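Cloth week

13 June 2023

I have been collecting folding examples for the Trusar set since November, and this is the first time I have been given cloth and no hard objects at all. Before this it was mostly cups and boxes. A cup stays the same shape while you pick it up, and cloth does not, so the instructions from Jotura ran to 11 pages this time.

The basic rule is that every example has a clean start and a clean end. You hold both grippers still for 2 seconds, do the job, then hold still again. If you drop a corner you carry on and pick it up, and you mark the example as a recovery. I used to throw those away. They want them now -- a system that has only seen tidy folding has no idea what to do with a lost corner.

My total for cloth stands at 417, of which the checker at Trusgate sent back 7. Most of those were my fault for moving too soon at the start. One was a real puzzle and I have asked for it to be looked at again.

White cloth is harder than I expected. It is difficult to find the edge by eye once it has bunched up, and you end up pinching a fold when you wanted a corner. Doing it on a bed adds to this, as the quilting gives a little when you press down.

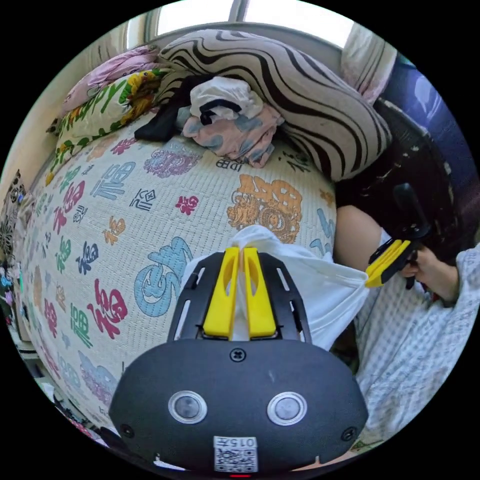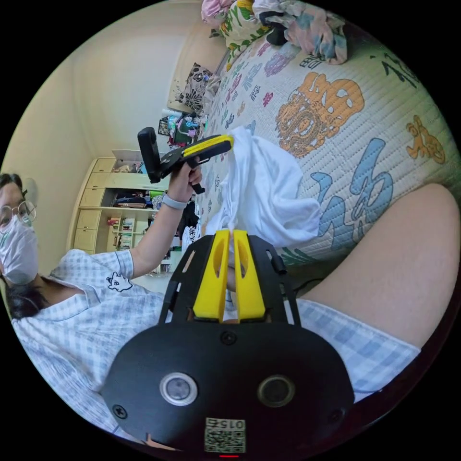
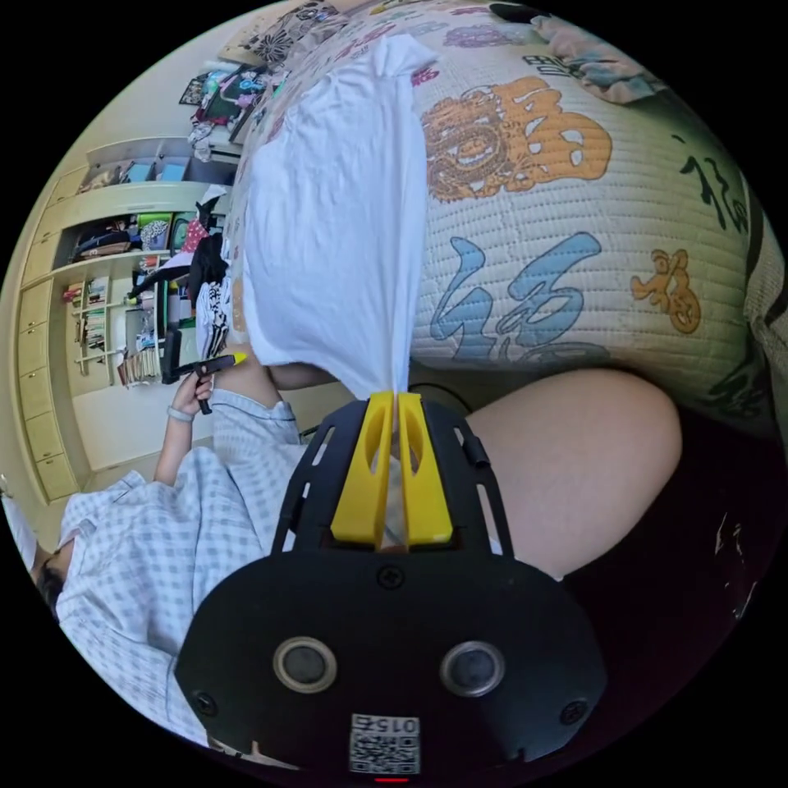 White cloth, yellow fingers, on the bed.

The other thing I have changed is the speed. Early on I worked as fast as I could to get the numbers up, and the notes that came back said the grip was closing before the fingers had properly arrived. Slower is better, and my wrists prefer it too.

Next on the list is towels, then something called "mixed laundry", which the Alexiou sheet does not explain. I have written to ask whether socks count -- no reply yet.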